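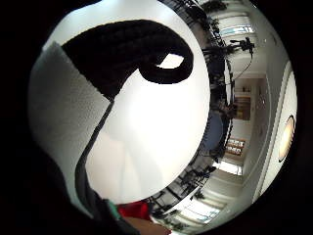
I had wanted to see the Kong room at Melby ever since Sumeya Abdella told me about it in January, and on Sunday, May 15, 2022 I finally got there. It was an open day, very low-key. You signed a sheet by the lift, somebody gave you a paper badge, and then you were more or less free to wander between tables and get in the way, which I did, all afternoon!

I'd expected benches and cables and a smell of solder. It's a bright room with white curtains, round white tables and black chairs, plants on the windowsills, and a view over a running track and a green field with trees behind. It was a grey day outside and I still wished I worked there.

Teaching by doing

Kong is a project about teaching robots to tidy up. The people doing the teaching don't write any code while they do it, and for most of the work there isn't a robot at the table either. You hold a gripper in your hand, a black thing with fingers at the bottom and a cube of black-and-white marker patterns on top, and you do the job yourself. The gripper keeps a record of where it went and what it saw, the markers help to work out its position, and later on the robot learns from all those goes.

Ye-ji Gil, who looks after the recordings, gave us the short talk. The task that day was soft toys into a fabric storage bin. One go is called a demonstration, and they like to have 50 of a new task before they even try it on the arm. For this one they were already over 500. I asked if it got boring and she said the first hour is the boring one, and after that you start noticing how many ways there are to pick up a turtle.

There is a turtle, by the way, green plush with a big rounded shell. There's also a brown potato. I was very taken with the potato.

What surprised me was how much there is to get right. If you come down too fast you nudge the toy before you've closed the fingers. If you dither over it, the robot learns to dither. Ye-ji wants people to move at the pace they'd use at home, no slower, and to vary where the toys start. She also wants the odd clumsy go kept in, provided you recover from it, so that the robot has seen what recovering looks like. I thought that was lovely.

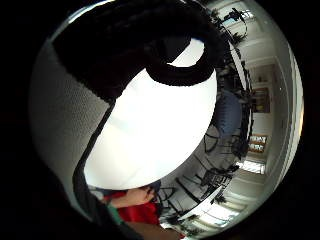 Having a go

Visitors were allowed to try, and I was at the front of that queue. The gripper is heavier at the top than I'd guessed, so my first few attempts had a wobble in them. Fuad Berhe was very patient with me. He does the demonstrations most weekends and his hand goes out, closes, lifts and lets go with no fuss at all. Mine hovered. I dropped the turtle on the rim of the bin, it thought about it, and then it fell outside. Fuad told me to look at the toy and forget about the gripper, the same as you would with a fork, and after that I was much better. I got three decent ones in a row and was unreasonably proud.

The potato is harder than the turtle. It's a plain oval lying on its side and there's nothing to get hold of, so you need the fingers properly either side of the middle before you squeeze. He also had a green rubber ring out, propped up against it, and I wasn't brave enough to try that.
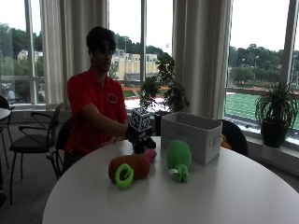
Fuad at the round table, gripper in hand, with the potato, the ring and the turtle in front of him.

Questions over tea

Ivars Stankevičius took the questions afterwards. Somebody asked why they don't just drive the arm by remote control, and he said they do, down at the Jondness site, for jobs where you need to feel what the arm can and can't reach. It's slower, though, and you need the arm there. With the hand gripper you can sit at any table in any room and get going. They'd like 3000 demonstrations across all the tidying tasks before the summer break.

I asked whether left-handers were welcome. Very, apparently, and they're short of them.

The next open afternoon is at Trevville, where Kedir Wolde's group are starting on folding tea towels. Sumeya and I have put our names down. It's the side entrance there, past the bike racks, and you'll want to bring change for the car park.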